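Estenine Towel Folding Set: data card

Summary

Estenine is a small collection of household towel folding episodes recorded on a plain white surface. It covers one task family: bringing a terry towel from an unordered state to a folded state suitable for a shelf. There are 500 episodes in the current release. Bed linen, clothing and tea towels are out of scope and are held in a separate set, Nevwood.

Materials

Terry towels only. Each has a hemmed edge, and most have a woven band parallel to one short side. The band is thinner than the surrounding pile and folds more sharply. Labels were left on where the maker had sewn them in. Towels were machine washed before first use and again after every 50 episodes. No fabric softener was used, as it flattens the loops and changes how the layers slide over one another.

The work surface is white and was wiped down between episodes. Lint is present in some recordings and has not been removed.

Fold patterns

half: one fold, short side to short side
quarter: half, then a second fold at right angles
thirds: long sides brought in over the centre, then one fold across
shelf: thirds, then a further fold so that the hem lies inside

The shelf pattern is the hardest to complete neatly. Thick towels tend to spring open at the last fold, and the annotators were told to wait two seconds before judging the result.
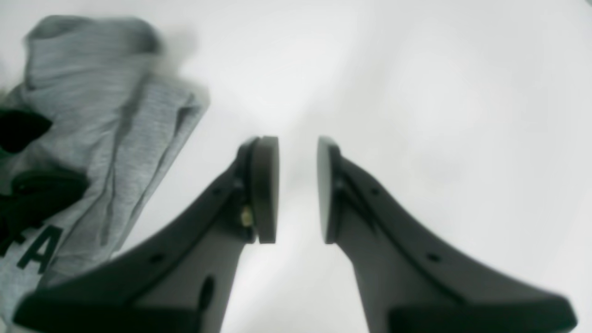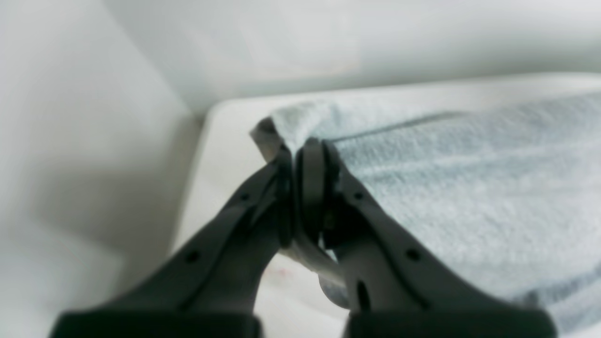

Chih-ming Kwan
Dataset maintainer, Bumia

Towel in the second picture: pale blue terry, darker woven stripe, held at a fold.

Annotation

Each episode carries a start label, an end label and one label per fold. A fold begins when the cloth is first lifted and ends when the moved layer is at rest. Regrasping within a fold does not start a new one. Smoothing is labelled separately, including short passes between folds.

Fields

episode_id: integer
towel_code: string, matches the towel list
pattern: half, quarter, thirds or shelf
fold_count: integer
smoothing: true or false
edge_offset: integer, millimetres, largest gap between paired edges at the end
outcome: complete, partial or abandoned

edge_offset is measured by hand with a steel rule. It is left blank for abandoned episodes. Blank does not mean zero.

Known problems

Pale towels on the white surface have low contrast, and the hem is sometimes the only edge that can be followed reliably. The woven band has been mistaken for a hem in a few fold labels. These were corrected in the April release, but older copies of the label file are still in circulation.

Nearly 7 per cent of episodes have a corner turned under at the start. They are marked in the notes column and were kept.

Damp towels are not represented. Results should not be assumed to carry over to laundry straight from the machine.

Related sets

Nevwood: bed linen and tea towels
Honorato: shirts, shared field names, different fold labels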